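Vanden Hand-Held Gripper Pair for Recording Demonstrations

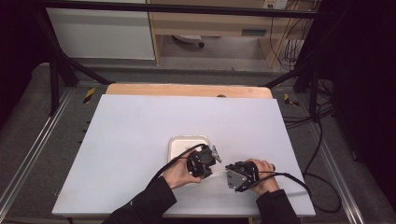
Vanden pair in use at the white board, small tray task.

Vanden is a pair of grippers which a person holds in the hands and uses to do a task, so that a learning system can have examples of this task. No robot arm is needed during the recording. The operator works at a table, opens and closes the jaws with the fingers, and the movement of both grippers is saved together with the view from the head camera.

We began to make Vanden for our own work at Plillow. We needed many examples of small two-handed jobs, and moving two arms by remote control was too slow for us and made the operators tired. With the grippers in the hands, a new person can usually record useful examples on the first day.

What is in the box

Left gripper and right gripper, black, with cable
Side plate for the right gripper
Small bracket for the left gripper
Head strap with camera
Recording box Vodon, with power supply
Two pairs of spare jaw pads
Printed guide in English

The table, the frame and the white board are not included. We can send a drawing of our own table frame if you ask for it.

Technical data

Weight of one gripper, without cable: 364 g
Cable length: 235 cm
Jaws: parallel, moved by the fingers
Connection: cable to recording box
Recording time on the internal disk: 6 hours
Order number: 2210

Why there is a cable

Many customers ask us for a wireless version. We tested one for some months and we were not satisfied. Sometimes the left and the right side lost their common time, and the error was small enough that we found it only in training. For tasks where one hand passes a thing to the other hand, this is a serious problem. With the cable, both grippers take the time from the Vodon box.

Please lead the cables away from the work area before you start. The left cable should go over the back of the hand and down on the left side. The right cable goes out to the right. Leave enough slack so the operator does not feel a pull at the wrist.

Tasks it is good for

Vanden was made for light objects on a table: strings, thin bands, small trays, lids, paper bags, cloth. Thin and soft things are the difficult part for most learning systems, and they are also difficult for the person who records. We advise to begin with a fixed start position of the tray and to change it only after the first set is complete. A plain white board under the task makes it easier to check the recordings later.

It is not suitable for heavy parts, for hot surfaces or for work with liquids. The grippers have no protection against water.

Recording a set

Switch on the Vodon box and wait for the green light. Close both jaws fully one time, then open them fully. This is the zero position and it must be done again after each break. Press the foot switch to start one example and press it again to finish. If the example was bad, hold the switch for two seconds and it will be marked. Marked examples are not deleted. Ikhsan Kwok, who wrote the recording software, asks all customers to keep them, and in our own training they were often useful.

The files can be opened with Majimbun, our free viewer. It shows the camera view and the jaw opening of the two sides on one time line. Export to common formats is possible from the same window.

Sleeves and clothing

Long dark sleeves without a pattern give the best result in the camera view. Wide sleeves can cover the jaws, so please fold them or use a band at the wrist.

Delivery and support

Each pair is assembled and checked by us before it leaves. Orders which arrive before July are sent in the same month. Later orders can take longer, because the workshop is closed for part of the summer.

Jaw pads are a wearing part and have no warranty. All other parts have two years.

Questions about orders and spare parts: Zahira Mandagi. Telephone support is on Tuesday in the morning, and by e-mail on all working days. Please write the order number and the serial number of your Vodon box in the message.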